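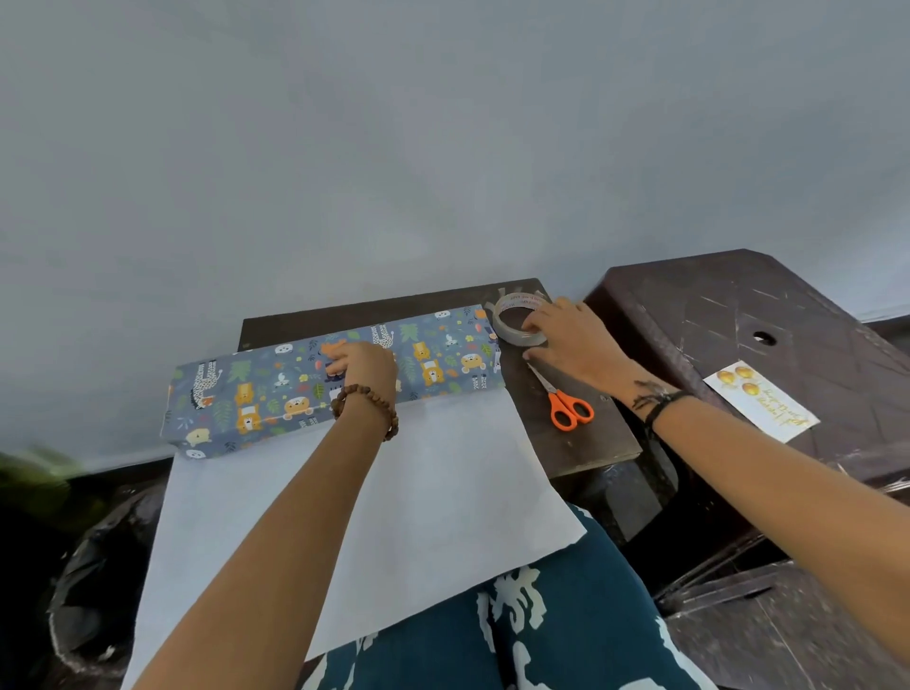

Cartoon animal paper, with white paper spread in front

From: Senad Kadrić
To: Lunch and after-school club leaders
Date: 12/03/2026
Subject: Re: Board games club, spring places

On Tuesday, Petra wrote:
> Are we keeping the limit at 10 for board games club? I have 14 names
> on my list and two more parents asking. Also, is the club still in
> the library after the break?

Hi Petra,

We can take all 14 if we split into two groups. Grades 3 and 4 can have Mondays and grade 5 can have Wednesdays. Please ask the two other parents to wait until May, when the chess group finishes and I have more time.

We stay in the library. Door code is 3043, same as before.

Drelliria is short a few tokens, so the children have been using buttons. Cistetti is complete again — the missing cards were in the wrong tin. The younger group asks for it every week and most of them can now play it without help from me.

Could you send me the final list with pickup names? Mrs. Milošević in the office needs a copy too.

Thanks,
Senad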